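Astent Tabletop Paint, Matte White

If you have ever set up a hobby table in a spare room and wondered why everything on it looks a little dingy by evening, the top itself is often to blame. We made Astent for people who want a clean, quiet, truly white surface to work on, and who would like it to stay that way through a winter of glue, crumbs and coffee cups.

Mirko Lombardi mixed the first batch in our shop on Messina Street, mostly for his own bench, and then his neighbors started asking for jars. We have been making it in small lots ever since – a new one is usually ready by November.
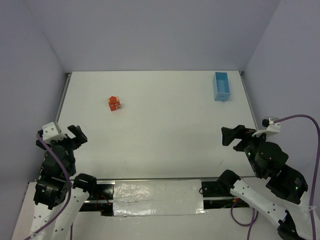
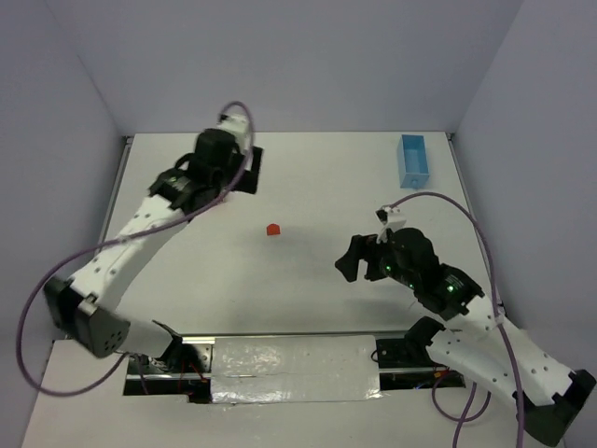 White tabletops, with gray-toned walls behind.

Astent goes on with a foam roller and levels out nicely by itself, so please don't fuss over it too much while it's wet. Two thin coats are plenty for most tops. Leave 11 hours between them, and a bit longer if your room is chilly, then give the finished table a few days before you put anything heavy on it. A light rub with 200 grit paper between coats makes a real difference, and it's a pleasant enough job with the radio on!

One jar covers nearly 20 square feet. For oily woods, start with our Drestov primer, or you may see yellow spots come through later on.

Also comes in Plavovia Gray, a soft shade lots of our customers pick for walls and shelves.

Page updated 16/12/2020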